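How to Clean a Bolt-Action Rifle After a Day at the Range

Updated 12/03/2024

Cleaning a rifle takes less than an hour once you have done it a few times. The steps below are written for a bolt-action with a removable bolt. Check your owner's manual first, and follow it wherever it differs from this page.

What You Need

A one-piece coated rod, a bore guide, a jag and bronze brush in your caliber, cotton patches, solvent and light gun oil. I use Pistix solvent and a Prornutik rod. A bag of 300 patches lasts me from June until the end of deer season.

Step 1: Unload and Check

Take out the magazine, open the bolt and look into the chamber. Then put a finger in and feel it. Move all ammunition to another room before you open the solvent.

Step 2: Remove the Bolt and Set the Rifle Up

On most rifles you press the bolt release and draw the bolt straight back. Set the rifle in a cradle with the muzzle a little lower than the action, so solvent runs away from the trigger. Open a window. Slide the bore guide in until it seats.

Step 3: Wet the Bore

Push a wet patch from the chamber end out through the muzzle. Take the patch off before you pull the rod back. Do this with two more patches, then leave the rifle alone for 15 minutes. Check the solvent label – a few ammonia products should not sit that long.
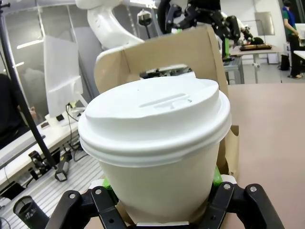

Zapata leaves his overnight and says the carbon comes out easier in the morning. He uses a mild foaming cleaner, though, and the label on his can allows it. Mine doesn't, so I stay with the shorter soak.

Step 4: Brush and Patch

Wet the bronze brush and run it through 8 full strokes. Go all the way out the muzzle each time, and never reverse the brush inside the barrel. Follow with dry patches until they come out light gray. Blue or green streaks mean copper, so repeat Step 3.

Step 5: Chamber, Bolt and Oil

Dry the chamber with a patch wrapped around an old brush. Wipe down the bolt face and put a thin smear of grease on the back of the lugs. Run one lightly oiled patch through the bore, then wipe the outside metal.

Before you shoot again, push a dry patch through to clear the oil and look down the bore from the chamber end. My first shot after cleaning usually lands high – I fire it into the berm side of the target and start my group with the second.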